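**Demonstration by remote control** (also *teleoperated demonstration*) is a way of showing a robot a task by having a person carry it out through the robot's own arms. The person moves a pair of hand controls, the arms follow, and the movements are stored together with the camera pictures. A computer model is later trained on the stored material so that it can attempt the same task, or part of it, by itself. This article deals mainly with surgical sewing, where the method is used for passing a needle, pulling thread and tying knots.

## Terms

A single stored attempt is called an *episode* or a *demonstration*. The person at the controls is the *operator*. Moving the robot's arm by taking hold of it is called *hand guiding* or *kinaesthetic teaching*, and is treated separately below. The word *policy* is used for the trained model that turns camera pictures into movements.

## Hand guiding and remote control

In hand guiding, the motors are set so that the arm can be pushed about freely. The operator leads it through the task and the joint positions are stored. The method is cheap and quick to learn, and it works well for stacking, wiping, screwing and other jobs done with one fairly large arm.

It suits sewing badly. Surgical instruments are thin, their wrists are driven by cables, and a hand holding the shaft hides the work from the cameras. Two instruments have to move at once, often within a very small space. For these reasons nearly all sewing demonstrations are made by remote control, with the operator seated at a console and looking at a screen or through a viewer.

Movements are usually scaled. A hand movement of several centimetres may become one of a few millimetres at the tip, and shaking is filtered out. Most consoles also have a foot pedal that disconnects the hand controls for a moment, so that the operator can bring both hands back to a comfortable position while the instruments stay where they are. Pedal presses are stored too. Without them the hand record and the instrument record don't line up.

## Equipment

A common layout has two arms, one with a needle driver and one with a grasper, and a fixed camera looking at the whole working area. Many groups add small cameras close to the instrument wrists. The fixed view shows where both instruments are in relation to the wound, while a wrist view shows the jaws from very near, along with whatever they hold. Thread is the usual reason for wanting both. It is dark and very fine, and from a distance it can be lost against a shadow.

Wrist cameras have drawbacks of their own. The instrument itself takes up a large part of the view, and close to the lens it is out of focus. Bright lamps also leave white reflections on polished or glossy parts, which change place every time the wrist turns.

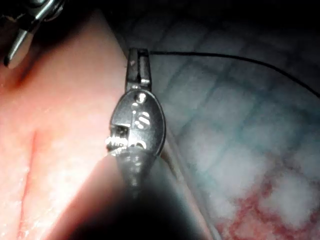 A reader of the previous version of this entry writes that the wrist view is oversold: in her own laboratory the policy trained on the fixed camera alone tied knots just as well, and the extra cables got in the way of the arms. She adds that the result may have been different with a poorer fixed camera.

The disagreement is an old one. The Skamberg group found that wrist cameras helped most when the policy had to pick up a thread end, and helped very little when it was pulling a thread that was already held. Other groups have reported gains in both.

## Carrying out a demonstration

Sewing is normally broken into steps before any recording starts. One widely used list is as follows:

1. pick up the needle
2. pass it through both edges
3. pull the thread through
4. wrap and grasp the tail
5. tighten the knot
6. cut

Each step may be stored as its own episode, or a full stitch may be stored in one run and divided later. Short episodes are easier to label and to throw away if something goes wrong. Long ones keep the joins between steps, and the joins are where trained policies most often fail. An instrument that finishes one step in an awkward position makes the next step hard, and a model trained only on short episodes has seen few awkward starts.

Operators are generally asked to work at an even speed and to avoid resting in mid-air. Pauses cause trouble in training, as the model may learn to stop at the same place and not start again. Opinions differ on mistakes. Some groups delete every episode with a dropped needle or a slipped thread. Others keep those in which the operator recovered — the policy will drop things too, and has to see what to do next.

Several stitches are often placed in one surface before it is changed, so later episodes have a fuller background than early ones. Finished rows, a stitch still being made, loose cut ends and a long trailing thread can all be in view together.

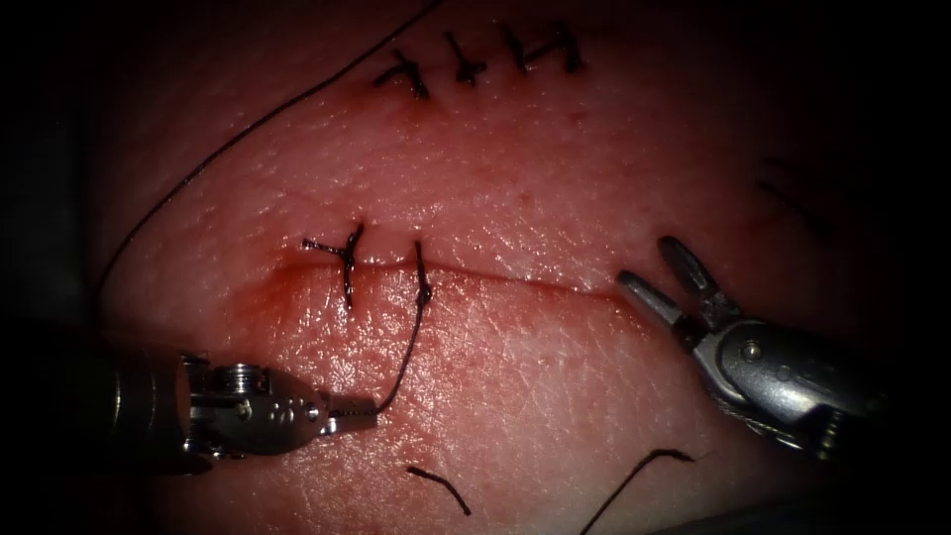

**Elin Tarvos**
*Contributing editor, Robotics and Automation*

With a closed row above and a half-sewn cut below it, the model has to tell the thread held in the needle driver from the thread already tied. The three upper knots and their trimmed tails are much the same colour as the working strand. A model that has been shown only clean surfaces tends to reach for the wrong piece. Many recording plans therefore ask for a mixture, with fresh surfaces and part-finished ones taken in turn.

## Collections

The Trasance collection contains 935 episodes of two-handed suturing, of which 371 are complete stitches and the rest single steps. It was recorded by 11 operators on one pair of arms. Later users have noted that the operators had very different habits. Some tied with the left instrument nearly still, and others moved both all the time.

The Ccori set is smaller, at 104 episodes, but every one is labelled by hand with the start and end of each step, and the moments of contact with the thread are marked. It is mostly used for testing. Wamau is a recording program and file layout, not a collection. It stores the camera streams, joint positions, jaw angles and pedal presses with a shared clock, and both sets can be converted to it.

## Limits

Remote control gives the operator little or no sense of touch on most systems, and the pull on a thread has to be judged by eye. The policy inherits this. It may also copy an operator's small corrections without the reason for them, for example a slight backing-off that was made to see past a shaft.

Joint readings on cable-driven instruments are not exact. Cables stretch, and the same reading can stand for slightly different tip positions in the morning and the afternoon. Storing movements relative to the present tip position, in place of fixed coordinates, reduces the error but does not remove it.

Policies trained on one pair of instruments do not carry over well to another with different jaws. A short set of new demonstrations is usually recorded after a change of tool.

## See also

- Hand guiding
- Needle driver
- Motion scaling
- Learning from demonstration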